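Prondthorpe Hall Users' Group
Minutes of the meeting held on 24 February 2025

The group was pleased to hear that the work room is coming along nicely, and thanks went to everyone who gave up an evening for the sorting – it was a long job and a cheerful one. The Sarwood boxes stay where they are until April.

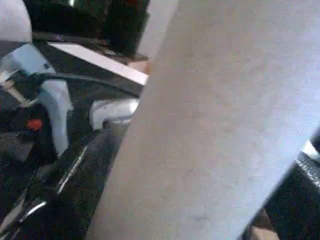
Where should plain sheets go once they have been used? In the tray by the Twal cupboard, laid flat, with the smudged ones kept for covering the worktops.

It was agreed to spend up to £307 on shelving from Arton, with two members to measure up first.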